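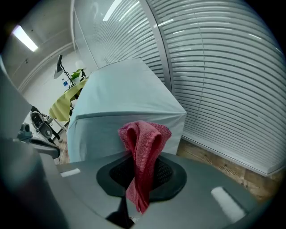

Coral waffle towel, in front of the covered box by the blinds.

26 August 2026
Towel notes, Skirkwood room

Worked on the towels for the Durnow set. The coral one is the waffle weave from the Gratier order, heavier than the flat ones we had in June. Label gives 400 for the weight, and it feels like it.

Picked up at the middle it makes a loop on top and leaves a long tail. Fine for moving it from one place to another, poor as a start for folding. For folding, take it by two corners of a short side, let it hang, then lay it down starting from the free end. The waffle grips itself, so if a layer goes down crooked you have to lift it off again. Sliding it doesn't work. Smooth cotton lets you cheat there.

Fold to use for the set: halves lengthwise, halves again, then thirds. Rolled edge goes inside. I tried quarters for the last step and the stack leaned.

Size after washing: 105 long on the tape, against 100 for the older flat towels (both in cm). The shelf spacing on the Yoon plan was worked out from the old ones. Thirds still fit. Halves would stick out at the front, so the plan needs a note.

Color: looks much darker in the folds than on the flat. Next to the pale blue cloth it is easy to pick out, even with the daylight coming off the blinds. The white towels will be harder at that end of the room. Try them against the blue cloth first and then decide if the blinds need closing all the way.

Blue cloth still has the fold line across the front. Leave it or iron it, I don't mind, but don't swap it for another one halfway through the set.

To do
- wash 2 more of the coral and measure again
- write the 105 on the shelf plan
- lint on the wood floor after the drying run, sweep before the white ones come out
- ask Gratier if the waffle comes in a hand size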